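Furniture and Fittings Inspection: Ground Floor Lounge and Meeting Room
Site: Tanguy House, Zestham
Period: August
Completed by: Loïc Masson
Status: Passed with comments

Scope

Loose furniture, fixed shelving, floor coverings, window fittings and portable lamps. Electrical testing is recorded on a separate sheet. Fire doors are covered by the landlord's own schedule and were only checked for obstruction.

Grading: A = no action. B = action before next inspection. C = remove from use.

1. Access and floor

1.1 Main route from entrance to rear exit clear. A
1.2 Door mats flat, edges not lifting. B
Comment: rear mat has curled at one corner. Turn it over or replace it.
1.3 Floor tiles sound, no loose or rocking tiles. A
1.4 Threshold strip fixed at both ends. B
Comment: two screws missing at the meeting room side. Same fault as last time. Use the longer screws; the short ones do not hold in the old timber.
1.5 Trailing leads. A

2. Tables

2.1 Tops stable when pressed at each corner. A
2.2 Edges free of chips and sharp points. A
2.3 Fixings under top tight. B
Comment: Finska side table, one bracket turning freely. Tightened on the day. Recheck.
2.4 Stone and polished tops clean, no residue. A

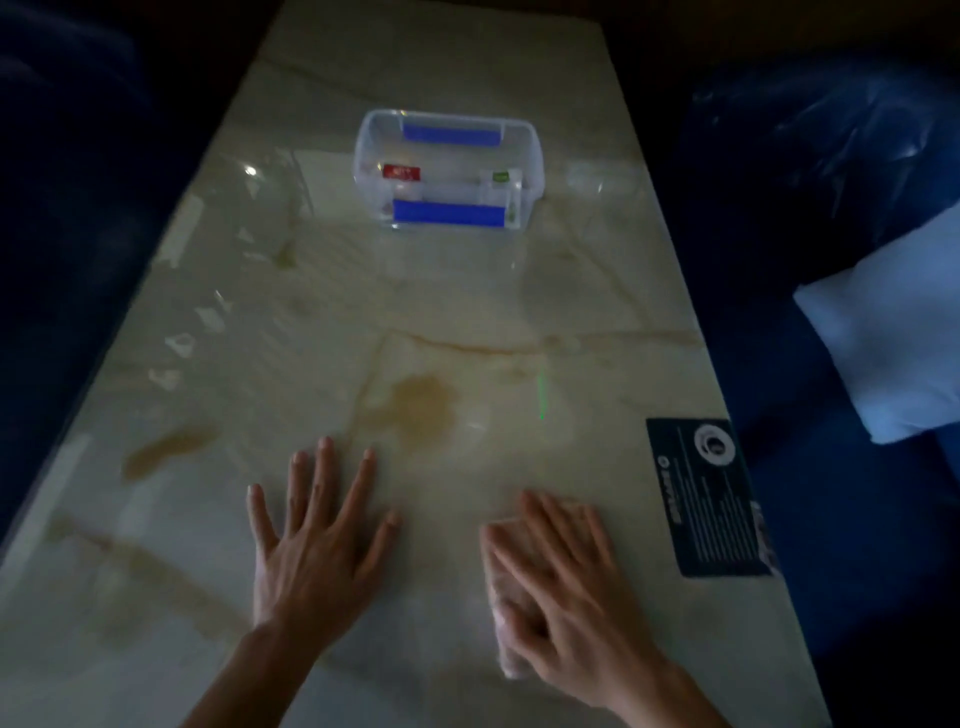 2.5 Folding tables: catches lock in both positions. C
Comment: one folding table in the store has a bent catch and will not lock open. Labelled and moved to the back of the store. It must not be put out for bookings. A replacement catch has been requested from Pluramum; if the part is not available the table is to be scrapped.
2.6 Folding tables stacked no higher than shoulder height. A

3. Free-standing items with a weighted base

3.1 Base sits flat and does not rock. A
3.2 Upright secure in base, no play. B
Comment: coat stand in the lobby has slight play at the collar. Half a turn on the lower nut cured most of it. Thread is worn.
3.3 Item stays upright under a light push at the top. A
3.4 Base clean enough for cracks to be seen. A
Comment: wipe the base before grading it. Dust hides hairline cracks at the rim.

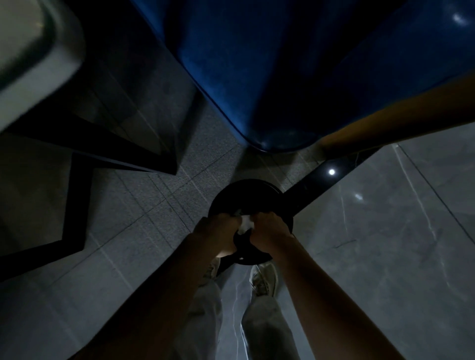
Item 3.4: round black base, held with both hands, white cloth or tissue on the upper face.

3.5 Items kept clear of door swing. B
Comment: lobby coat stand again. Minimum gap to the door leaf is 100 mm. Move it towards the noticeboard.

4. Seating

4.1 Frames free of cracks at the joints. A
4.2 Feet and glides present. B
Comment: 3 glides missing from the stacking chairs. Spares are in the key cupboard, lower shelf.
4.3 Seams closed, no filling showing. A
4.4 Fabric free of tears. A
4.5 Fire label present and legible. B
Comment: label on the long bench is faded. Purchase record found and copied to the file, so no further action on the bench itself, but the label should be renewed.
4.6 Seats inspected from floor level as well as from above. A

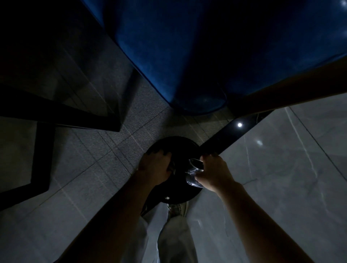 Item 4.6: blue velvet cushion with piped seam, black square-tube frame beneath.

4.7 Stacking chairs: stack limit of 10 observed. C
Comment: two stacks over the limit in the store. Reduced on the day. The limit notice had fallen behind the radiator and has been put back up.

5. Shelving and windows

5.1 Tall units fixed to wall. A
5.2 Heavy items on lower shelves. B
Comment: archive boxes are back on the top shelf. Bring down.
5.3 Blind cords secured out of reach. A
5.4 Window restrictors engage fully. B
Comment: left-hand window, meeting room, restrictor stiff. Clean and lubricate.

Actions carried forward

1.4 threshold screws
2.5 folding table catch
3.2 coat stand collar
4.5 bench label
5.4 window restrictor

Grade C items are to be closed before the rooms are next let. Other items may wait for the next inspection. Return signed copy to the site office, Zestham.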